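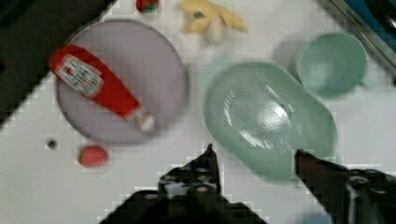
Review: Udik Kitchen Task Set, one semester in

Our student robotics club bought the Udik set for the pick-and-place project, mostly so that everyone would be practicing on the same objects. Before that people brought in whatever they had at home, and no two results could be compared. Ours came from Semel with play food, a plate, cups and a few larger dishes.

The food is the best part. The strawberry is small enough to punish a sloppy approach, and the banana with its peel open makes you think about where to grip. The ketchup bottle is harder than it looks — lying on a plate, it can roll when a finger touches it off center.

The colander gave our vision group the most work. It has a shiny finish, and from the wrist camera the holes can look dark in one spot and bright in another. 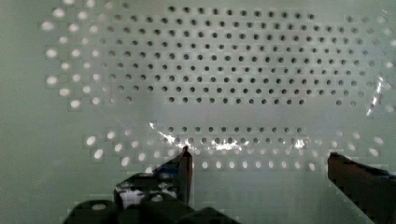
Wrist camera view, colander up close.

Violeta Gaete rewrote the detection script for it and got 41 good grasps out of 50. I would not start new members on this piece. Start them on the strawberry and let them have the colander in December.

The printed task cards are weak. Two of them give the same instructions under different titles, and none says how far apart to set things. We wrote our own and keep them in the club folder.
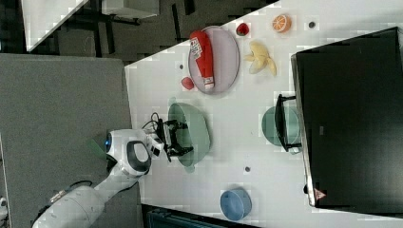
Mahmoud Saber disagrees with me on the cards, and told me the vague ones were good for his team because they had to agree on a layout and write it down before anyone touched the arm.

I can see that for a second-year group. For a beginner it costs a whole session. We also looked at the Cirnadex set, but it had no dishes, and moving food between dishes is most of what our project asks for.
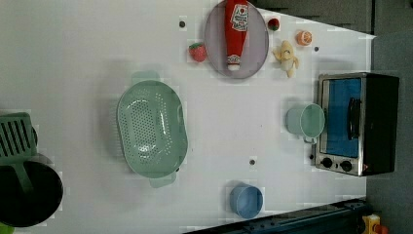

Olumide Tijani

I would buy the set again for a club of our size. Plan on writing your own cards, and order a second strawberry if Semel will sell you one separately.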